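Vanley keeps its bus, for now

The 322 bus between Vanley and Candovness will carry on running until at least October, after the operator agreed to put off a decision it had already announced twice.

Jurkumus Coaches said in the spring that the route would be withdrawn owing to low demand. Residents replied that demand might pick up if the bus came when the timetable said it would, and handed in a petition with 1374 signatures. Vanley has 1197 people on the electoral roll, so either feeling runs high in the surrounding farms or several households have signed with real commitment.

The company has accepted the petition in full and says it is "listening carefully". It has also cut the last departure from Candovness, the one at 9 in the evening, which was the service most of the signatories had asked it to protect. The last bus home will now leave at ten to seven, giving anyone with an evening out in Candovness time for a brisk early supper and no pudding.

Fares stay the same. The return ticket, withdrawn last year as confusing, is to be replaced by a "there and back" ticket, which costs slightly more.

The parish council had asked for the shelter outside the old Schumacher bakery to be repaired before winter. It has been without a roof since the gales, though it did receive a new electronic display in March. The display has so far shown the word "Welcome" and, on one wet morning, the departures for a different county.

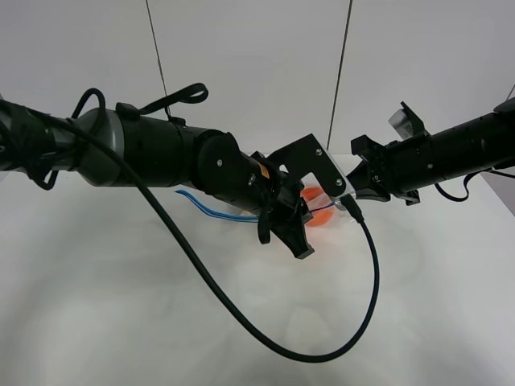

Jurkumus Coaches says the display will be connected to live information "in due course". Until then passengers are advised to consult the paper timetable, copies of which can be collected from the company's office in Candovness, a short journey by bus.

A public meeting on the future of the route will be held in Candovness town hall at half past seven in the evening. Vanley residents wishing to attend are asked to share cars – the 322 will have stopped by then.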